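Willow notebook, March

Tank on before light. Thermostat still reads high so went by the old glass thermometer tied to the rail. Frost on the inside of the shed window, lid stuck to the tank with ice, had to thump it.

Batch in: brown Relley rods, the long ones from the back rack, 228 in total after pulling the split ones. Weighed down with the slate, not the bricks. Bricks leave a pink stain on everything and we had all that bother with the log basket handles.

Plan was a plain cold soak for the brown and a short warm one for the buff, compare how they kink round a tight corner. Plan lasted until mid morning. The buff was already mellow from whatever Mingxuan did with it last night (wet sacking, under the bench, no label!!). Mingxuan please LABEL. Even a scrap of tape. I assumed it was dry and nearly put it in for the full time, would have been soup.

Buff, as found under sacking:
bends fine at the tip, stiff at the butt
skin slipping slightly on the thicker rods
smell ok, a bit sweet, no slime
colour has gone warmer than the sample card, closer to weak tea

Took two rods and did the wrap test round the broom handle. One good, one cracked on the outside of the bend about a hand up from the butt. Cracked one was from the Tan bundle. That's the third time a Tan rod has done this and I'm starting to think they were cut too early, leaf scars still greenish when they came. Will ring the grower after lunch. (Didn't. Line engaged, try again.)

Brown, after the first stretch in the tank: nothing much. Floats. Bark shedding water like a duck. Pushed it under and moved the slate further along.

Corner sticks. Been round and round on this. The square-cornered base looks smart but you're asking the weaver to turn on nothing, and every rod wants to spring off the corner as it dries. Rounded corner is kinder. Tried the doubled stick at each corner with the weaver going round the pair, then opening them out after a few rows. Better. Gap at the bottom closes up if you rap it down while it's still damp, doesn't if you leave it till after tea, as I found out.

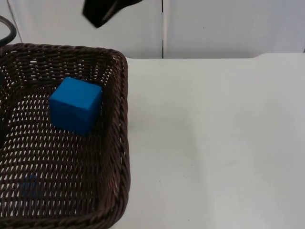 Border next. Mingxuan wants a plait, I want something quicker. Plait eats rods, and the ends have to be tucked so they don't snag a jumper, and if one stake is a touch drier than its neighbours it snaps right where you can't replace it without undoing half a side. On the other hand a plait does hide a wobbly top row, and ours is wobbly. Agreed to do one of each on the small trays and leave them by the door for people to pick up. See which one gets handled by the rim and which by the sides.

Ovon stain. Opened the new tin. Much thinner than the last one, shook it, still thin. Brushed on a scrap of buff weave, and it ran straight through to the underside and sat in the crossings in little dark beads. Wiped back with a rag. Patchy. Second go with the rods stained before weaving: even colour but it cracks off on the bends and shows pale, so you're touching up with a tiny brush for ever. Third go, dunked the whole scrap and hung it. Best of the lot, drips off one corner. Needs turning every so often or it pools. Leave overnight, look in the morning, don't poke it.

Note on the dunk: the end grain drinks it. Cut ends come out nearly black. Might be nice on purpose, might look like a mistake. Ask someone who hasnt been staring at it all day.

Knives. The small one is blunt again, somebody has been at string with it. Stropped it. Bodkin tip bent, straightened in the vice, fine.

Afternoon, brown again. Tips bending now, butts still like pencils. Tank at 66 on the glass thermometer with the heater on low, which is warmer than I meant, turned it down. Bark has started to leach and the water's gone a proper stewed colour. Hands the same. Doesn't shift with soap, lemon helps a bit.

Ran the wrap test on a few brown rods anyway. Thin ones go round the broom handle no bother. Thick ones creak. Back in they go, lid on, heater off, sacking over the lid to hold what warmth there is. Should be ready to mellow tomorrow.

Grurnov order: they want 4 deep ones with lids and they've changed the handle again. Now rope, was willow. Rope's easier for us but the holes need to be left in the siding as we go, can't be forced afterwards with the bodkin, tried it last winter and split the side. So stakes to be spaced wider either side of the handle from the very start. Drew it on the back of the delivery note, pinned over the bench. If the note goes missing it's one finger wider each side and the rest shuffled up.

Lids: hinge or lift-off? No answer from them yet. Assume lift-off, make the rim of the lid a shade over so it drops and doesn't jam in damp weather. Everything jams in damp weather.

For tomorrow
look at the dunked scrap
lift brown out, wrap, LABEL
ring about the Tan bundles, ask when cut
sort rods for the lids by thickness, over half that heap is too fat
more rags
thermostat, either fix it or put a sign on it

Left 2 bolts of buff in the wet sacking under the bench, labelled, with tape, in capitals. Heater off at the wall. Key on the hook.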